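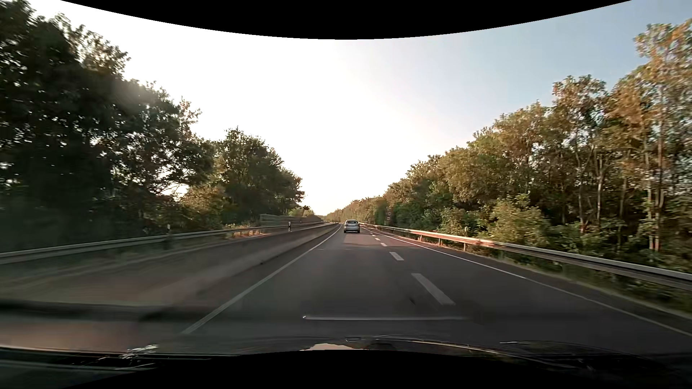
Home Forums League Business Fixtures Rules Archive

Tie-break order for the last playoff place
Posted 12/10/18 by Gavin Haldane

The league office has circulated the draft competition rules and section 8 has been rewritten. Under the old text, clubs level on points for the last playoff place were separated by regulation wins, then head-to-head, then goal difference. The draft puts head-to-head first, goal difference second and regulation wins third.

I think this is a mistake. We play an unbalanced schedule. Gistmont and Muver meet six times in the regular season because they share a division, but Gistmont and Navutberg meet twice. If Gistmont finish level with Navutberg, a whole season is decided on two games, one of which may have gone to a shoot-out. Regulation wins at least draws on every game both clubs have played.

Comments to the office close at the end of October. I would like to send something with more than one name on it.

---

keir_mciver wrote:

I disagree with the order you prefer, though I agree two games is thin.

Regulation wins as first criterion counts the same information twice. A regulation win is already worth three points against two for an overtime win. If two clubs are level on points and one has more regulation wins, the other has made up the difference with overtime results, and those are points it earned under the same table. You are then marking it down a second time for how it got them.

Head-to-head is at least independent of the points column to some degree.

---

Gavin Haldane wrote:

It isn't independent. The head-to-head games are in the points column as well.

On the double counting: yes, partly. But a tie-break has to pick out something. The league has said since the three-point system came in that it wants games settled in 60 minutes. Using regulation wins first is consistent with that.

---

m.lindsay wrote:

For reference, the wording of draft 8.3:

"Where two or more clubs are equal on points, precedence shall be given to the club having obtained the greater number of points in matches played between the clubs concerned."

Two problems with it. It doesn't say what happens when three clubs are level and have played each other an unequal number of times. And it doesn't say whether the procedure restarts from the top once one of the three has been separated, or carries on down the list for the remaining two. These give different results.

Take three clubs level, A, B and C. A and B have played six times, A and C twice, B and C twice. Total points in matches between the clubs concerned favours A and B heavily over C, simply from having had more games available. C could win all of its games in that group and still come third. Points per game would fix this. The old rule got away with loose wording because regulation wins nearly always settled the matter before anyone reached head-to-head.

---

keir_mciver wrote:

Points percentage, then. That is a drafting fix and I would support it. It's no argument against head-to-head coming first.

---

Wanpen Yimyam wrote:

I do the stats sheets for Navutberg so treat this as an interested party.

I went back through our records for every season since the league went to its present size, 12 in all, and looked for ties on points at the playoff line. There were four. In three of them both orders give the same club. In the fourth, old rules put MacBrayne through on regulation wins, and the draft would have put us through, having taken both games against them, one in overtime.

So the change matters in one season out of those 12. I don't draw much from a sample that size but people are talking as if it comes up every spring.

---

Gavin Haldane wrote:

Useful, thank you. Was the MacBrayne gap on regulation wins a big one?

---

Wanpen Yimyam wrote:

Two. They had 34 games decided in regulation against our 29 but lost more of them.

---

zamboni_end wrote:

MacBrayne fan. We went out in the first round that year anyway so you could have had it.

More seriously, what about goal difference? Under the draft it is second, and I would sooner see it dropped altogether. Empty-net goals inflate it. A club chasing a one-goal deficit pulls the goalie with two minutes left and loses by two or three, and a club that sits back and accepts the loss is better off in the table. You are putting a price on trying.

---

m.lindsay wrote:

Not dropped, but last before the draw of lots. Every list needs something near the bottom that is almost certain to separate clubs. Goal difference does that. Goals scored doesn't do it much worse and has less of the empty-net problem, although it rewards open games.

One other point, on shoot-outs. Draft 8.5 says the deciding shoot-out goal is credited to the winning team's total. Appendix B says it isn't. Whichever they intend, goal difference can't be calculated until that is settled. A club with a lot of shoot-out wins could gain five or more.

---

keir_mciver wrote:

Appendix B should govern, as the statistics programme is built to it. 8.5 looks like it was pasted from the cup rules, where it makes sense.

---

Hala Filali wrote:

Coming at this as an off-ice official. The office would be wise to add an abandoned game clause to whatever order is chosen. We had a plant failure in the second period last season with the score at 1-1 and the game was never replayed. Both clubs were given a point. Under the draft, is that a match played between the clubs concerned? If you use points percentage it goes in the denominator and drags both down. If you use totals it doesn't hurt either of them.

Also please, in the letter, ask for a date. Some 92 pages of draft and there is no commencement date on section 8. I would not want to be at the table in March with two versions in circulation.

---

Gavin Haldane wrote:

Summary of what I think can go in with general support:

1. Head-to-head, wherever it sits, to be calculated as points percentage.
2. A statement of whether the procedure restarts after one club is separated. I would say restart.
3. 8.5 to be brought into line with Appendix B.
4. Abandoned and unreplayed games excluded from head-to-head.
5. Commencement date.

I will put the order of criteria separately and say that opinion is divided. Keir, are you content to sign on that basis?

---

keir_mciver wrote:

Yes to 1, 3, 4 and 5. On 2 I would carry on down the list. If you restart, two clubs that were inseparable on a criterion as part of three can be separated on that same criterion as a pair, and the result then depends on which club happened to fall out first.

---

m.lindsay wrote:

That is true of both methods to some extent. With restart, the pair are at least compared on the games they played against each other, and games against the third club no longer count. I would restart.

---

keir_mciver wrote:

Then word 2 as a request for clarification and leave the preference out. I'll sign that.

---

Wanpen Yimyam wrote:

Happy to sign as well, and I can attach the four cases as a table. I'll need to check one overtime result against the paper sheet first.

---

Gavin Haldane wrote:

Agreed on the wording of 2. Draft letter will go in the League Business files section. Hala, could you send me the section number for abandoned games in the current book? Mine is the edition before the renumbering.

---

Hala Filali wrote:

It is 6.11 in the current one, 6.9 in yours.

Last updated by moderator: thread moved from General to League Business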